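Search this site Enter your search terms Go

# Coltanstead Kitchen Words

A word list of the names people give to everyday kitchen and table things, collected in Altden, Stotitz and Tangen. Version 4, posted 11/18/21.

I love this list and I hope you'll find a use for it! It started when Zerrin Yüksel and I argued over what to call the drawer where string and dead batteries end up, and it grew from there.

## What's in it

- `words.csv` - 2000 entries, one per line
- `sayings.csv` - 1000 short sayings and table phrases
- `places.csv` - the three towns, with our spelling notes

Each entry has the word, the plain English name, the town, and a note if the speaker gave one. The notes are the best part. Stotitz has a wonderful word for the heel of a loaf, and in Tangen the same word means a doorstop. Read those before you do anything clever with the columns!

## How we collected it

Eun-seong Choo and Tae-yang Yeon did the talking and I did the typing. People were asked to name things in their own kitchens, in any order they liked. We kept every spelling as it was given, even when two sisters disagreed (they did, at length).

Ji-hoon Kwak went back over 100 entries in October and fixed the ones where I had mixed up "ladle" and "dipper." If you have version 3, please throw it out.

## Known gaps

Altden is thin on baking words. Older speakers are heard far more than younger ones, and there is almost nothing for teenagers yet. Drinks are a mess - tea has its own tangle of words and I haven't sorted them.

## Table words

Forks, spoons, plates and bowls get the most variants of anything in the list.

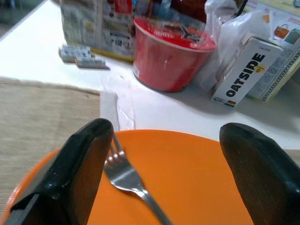
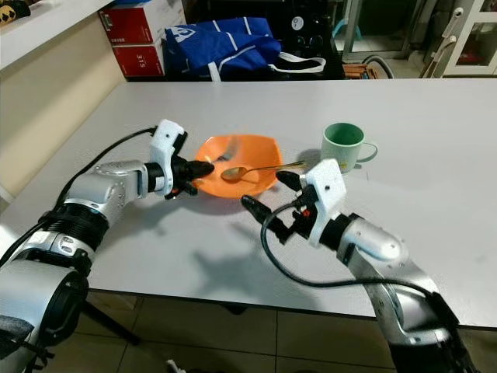 The split between "dish" and "bowl" follows no rule I can find, and I've tried. Stotitz speakers will use both in one sentence. If you have a theory, send it!

## Using it

Free for any use, including teaching. Please credit "Coltanstead Kitchen Words" and keep the notes column with the words. Corrections go to me, Ragnheiður Riis, and new words are welcome from any of the three towns, baking words most of all.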